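Prewash or not? Pinks and reds especially

threadbare_lou
19 Jan 2019
I'm cutting a lap quilt in February and have most of the fabric now. It is mainly pinks and reds with a cream background, all quilting cotton from the Dornudis sale. I've never prewashed. The woman at the register said I should with the reds. I have over 400 small squares to cut and I don't look forward to ironing all that yardage first. What do people do?

kettlestitch
Prewash. I made a red and white table runner without doing it and the white came out of the first wash pink. It is still pink. I have washed every piece of fabric since then, even the pale ones.

millpond2
I don't prewash anything and I've been quilting a long time. The sizing that comes in new fabric makes it easier to cut accurately. Once you wash it out the squares go floppy and you have to starch them to get it back. Use a color catcher sheet the first time you wash the finished quilt.

kettlestitch
I used two color catchers on that runner.

millpond2
Then the water was probably too hot, or it sat wet in the machine. Dye moves when wet fabric is left lying against itself.

kettlestitch
It was cold water and it came out when the cycle finished. Some reds just bleed.

bobbin_ray
You could test first. Cut a 2 inch piece of each red and each strong pink, put it in a glass of warm water with a little of the detergent you normally use, and leave it for half an hour. Then lay it wet on a piece of white paper towel and let it dry there. If the towel stays white I'd use the fabric as is. If it doesn't, wash that one and test again. I did 14 fabrics that way for a Christmas quilt and only had to wash three of them.

threadbare_lou
I like the glass test. Does shrinkage matter if I wash some and not others?

hemlock_ave
Yes, that's the part I'd worry about. If half your squares have already shrunk and the other half haven't, the seams will pull. You may like the crinkled look but it won't be even. My rule is all or none in one quilt.

bobbin_ray
I've mixed them and never noticed a difference in something lap size. On a king I might be more careful.

hemlock_ave
Depends on the fabric. I had a checked homespun shrink a lot more than the plain cottons next to it. You could see where the checks bent at the seams.

millpond2
Loosely woven stuff is different, I'll give you that. Checks and flannel I would wash. Plain quilting cotton from a decent shop, no.

threadbare_lou
One of the reds is a small check so I'll wash that one whatever happens. What about batting?

hemlock_ave
Read the wrapper. The Nivent cotton says not to presoak. It shifts if you do – I tried it once and ended up with holes.

kettlestitch
Zigzag or pink the raw edges before they go in, or you will spend the evening cutting threads apart. And take it out of the dryer a bit damp to iron.
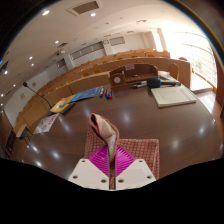

Sarcombe Piecemakers Quilt Club | Members' Forum | Fabric and Color

threadbare_lou
I did the glass test. Two of the reds turned the water and one dark pink left a faint mark on the towel. The rest were clean. I'm going with hemlock_ave and washing everything, cream included, edges zigzagged first. Thanks, all.

millpond2
Buy starch.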